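4.3 Adjusting and storing the Trolard surgical video recorder

Read Section 4.2 before you begin. The recorder must be mounted in its rack slot with the rear cover closed. Recording profiles can be changed only when no case is open.

Creating a recording profile

1. Press Menu and select Profiles > New.
2. Enter a profile name of up to 19 characters. Letters, digits and hyphens are accepted. Spaces are replaced by underscores when the profile is saved.
3. Select the input. Input A is the default. If both inputs carry a signal, the recorder uses the one shown in bold.
4. Select the storage target: Internal, Gisus share, or Both.
5. Set the segment length. Long recordings are split into segments and joined again by the Kofler viewer on playback.
6. Press Save. The profile name appears in the upper line of the front panel.

Note: A profile saved under an existing name overwrites the older one without a prompt. Export the profile list first if several departments use the same recorder.

Setting the black level and masking

Endoscopic sources often deliver a lit central area with a dark surround. With Auto Level turned on, the recorder measures the whole picture, including the surround, and may raise the gain too far. Bright metal and moist tissue then lose detail. For these sources, set Metering to Center and leave Auto Level off.

1. Connect the source and wait for the Signal lamp to turn green.
2. Select Picture > Metering > Center.
3. Lower Gain one step at a time until highlights on instruments show texture.
4. Set Black Level so that the surround is fully black on the reference monitor.
5. Press Store. The values are kept with the active profile.

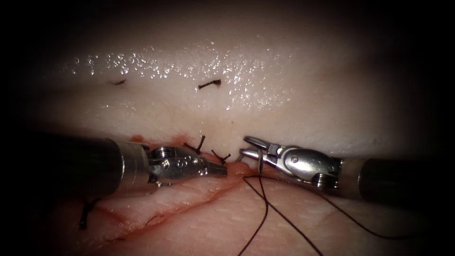 Sernach, writing on the support page for this section, reports that Center metering went back to Full after each restart until the profile was stored a second time, and asks whether this is expected. It is expected on firmware 2 – the first Store writes to working memory only. From firmware 3 on, a single Store is enough.

Caution: Do not change Metering while a recording is running. The segment in progress is closed at once, and up to 7 seconds of video may be missing before the next segment starts.

Sending recordings to the Gisus share

1. Select Network > Share and enter the server address.
2. Enter the account name and password supplied by your network administrator.
3. Press Test. The result is shown as Connected, Refused or No Route.
4. If the result is Refused, check that the account has write permission. Read permission alone is not sufficient.
5. Set Transfer to Immediate or Nightly. Nightly transfers start at 2 a.m. by the recorder clock.

If the network fails during a transfer, the segment stays in internal storage and is sent again at the next attempt. The Pending counter shows the segments not yet sent. When internal storage is nearly full, the Disk lamp flashes amber and new cases cannot be opened.

Caution: Formatting the internal disk deletes pending segments. Check that the Pending counter reads 0 before you select Format.

For lamp codes, see Section 7.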